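Keeping a Household Inventory: Notes After Two Years

Tuesday, September 8, 2020 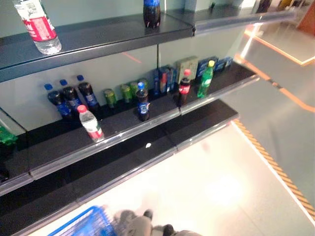

A household inventory is a written record of what a dwelling contains, where each thing is kept, and when it was acquired. I began mine in March of the year before last, after a claim for water damage in our basement was returned to me with a request for an itemized list. I could not supply one. The experience persuaded me that private households would do well to adopt a modest version of the practices that shops and warehouses have followed for generations. A shop shelf carries a strip along its front edge to hold the prices, and the strip remains in place whether or not there is anything behind it. A bottom shelf may stand empty while the one above it holds most of the drinks, and the shelf is still part of the arrangement. The home cupboard has no such edge. When the last can of tomatoes leaves it, the place where the tomatoes belonged is forgotten as well, and the household discovers the fact at six in the evening.

The present post sets out the method I have used, the changes made to it, and certain matters that remain unsettled. It replaces my earlier post on the subject, which several readers found too brief.

Scope of the record

The first decision concerns what is to be included. My original list attempted everything, down to the contents of the sewing box, and reached 3,731 entries before I stopped. It was of very little use. The insurer did not wish to know about thread, and I did not wish to maintain a record of it. The list was reduced over the following winter to 1,023 entries, and it has stayed near that size.

The reduced list covers furniture, appliances, tools, books of any value, outdoor clothing, kitchen equipment and documents. Ordinary clothing is entered by category, with one line for each member of the household. Food is handled separately, for reasons given further on. Items kept for other people are entered with the owner's name. My sister's piano stool, for instance, has been in our hallway for a considerable time and would otherwise be assumed to be ours.

I would advise anyone beginning the work to start with the room that is used least. In our case it was the basement. The work there can be interrupted for a week without inconvenience, and mistakes in the form of the list come to light before the kitchen is reached.

Form of the record

Each entry consists of a plain name, a location, a year of purchase and, where it is known, a price. A fifth column is reserved for remarks. I tried for several months to assign numbers to objects and to fix small labels to them. The labels came off in the dishwasher, and those on the tools became unreadable. The numbers were abandoned. A plain name and a location have been sufficient in every case that has arisen.

Locations require more care than names. "Hall closet" served well enough until we had two hall closets, the second having been made from the space under the stairs. I now write the room first, then the piece of furniture, then the shelf counted from the top. It is a little tedious to write and very quick to read. Members of the household who had no patience with the list have been known to consult it for the whereabouts of the picnic blanket.

The record is kept in a bound notebook and copied twice a year to a spreadsheet. Readers have asked why the notebook is retained. It stays on a hook inside the basement door, a pencil is tied to it, and an entry can be made by a person with one free hand. The spreadsheet is for searching and for sending to others. A printed copy is held at my sister's house, in a sealed envelope, with copies of the larger receipts.

Receipts

The treatment of receipts was the weakest part of my first attempt. They had been kept in a single drawer, and many of those printed on thermal paper had faded until nothing could be read. I now photocopy any receipt for an item that would be painful to replace, and file the copy by year. The original is stapled behind it. Everything else is discarded once the period for returning the goods has passed.

For older possessions there is seldom a receipt at all. The desk at which I write came from a firm called Irholm, long before we thought to keep papers, and the only evidence of its origin is a stamp on the underside of one drawer. I have photographed the stamp and noted the fact under remarks. The same was done for a set of carving knives marked Esero that came to us from my wife's aunt. I do not know what they are worth. The inventory says so, and it seems to me preferable to leave a price blank than to enter a guess which may later be read as a fact.

The pantry

Food is a separate matter. A chair may be entered once and left alone for a decade, while a bag of rice is out of date as an entry by the end of the week. I attempted a full pantry count in the first spring and continued it for two months. The notebook was always wrong. Someone had always eaten something.

The present arrangement was suggested by Mahmoud Abou Zeid, a former colleague who ran a stockroom before he retired. He proposed that the pantry list should record only what ought to be there, and that the actual contents should be compared with it on a fixed day. Ours is done on the evening before the weekly shopping. The list is taped inside the pantry door and states, for each staple, the smallest quantity we are prepared to have in the house. Anything below that quantity goes on the shopping list. Anything above it is left alone.

The change was considerable. The comparison is short, and it can be delegated. It also brought an end to a long-standing surplus of mustard, each adult in the house having believed for years that we had run out of it.

Drinks are outside the list. They are bought when guests are expected and do not, in my view, warrant a minimum. My wife disagrees with respect to coffee, and coffee has accordingly been placed on the list by itself, at the top, in her handwriting.

The events of this spring put the pantry list to a more serious test. Our minimum quantities had been set on the assumption that the store would be open and supplied on any given day. I revised several of them upward in March — flour, dried beans, soap — and have since lowered most of them again. The cupboard is a small one, and two bags of flour proved to be as many as it could hold with the door closed.

Annual review

The whole inventory is reviewed once a year, room by room. Every entry is either confirmed, moved or struck out. An entry that is struck out is crossed through with a single line, so that it may still be read, and the year is written beside it. This has been of practical value. When a neighbor inquired last fall after a ladder he believed he had lent us, the notebook showed that it had been returned, and he found it afterward behind his own shed.

The review generally takes us a weekend. It produces a certain number of boxes for donation, although I have tried to keep the two activities apart. A person who is deciding whether to keep a thing does not record it well, and the first review, in which we attempted both, was abandoned in the second bedroom. The boxes are now dealt with on another occasion.

Replacement cost was the last column to be considered. For the larger appliances I enter what a similar model would cost at the time of the review. Our washing machine, a Metwally, was entered last year at $655 on the strength of a store flyer, and I expect to change the figure at the next review. For smaller items I do not attempt it. The insurer, when I telephoned to ask, was content with the purchase price and the year.

Matters outstanding

Three questions remain open. The first concerns digital purchases, which occupy no shelf and for which I have not found a satisfactory location. At present they are listed on the last page of the notebook with the name of the account. The second concerns the garage, where seasonal items move so often that the locations are reliable for perhaps half of the year. A reader has recommended a storage system called Wover, with hanging bins and numbered rails, and I intend to look into it before the snow tires come down.

The third concerns the basement itself. The claim that began all this was settled in the end for less than we had hoped, on the basis of such photographs and recollections as we could assemble. The shelves there have been raised, and the cartons have been moved to the wall farthest from the pipe. I still have not replaced the dehumidifier, and the line for it in the notebook carries a question mark.

Comments on any of the above may be sent to the usual address. I would be particularly glad to hear from readers who have kept a record of this kind through a change of residence, as I have no experience of it.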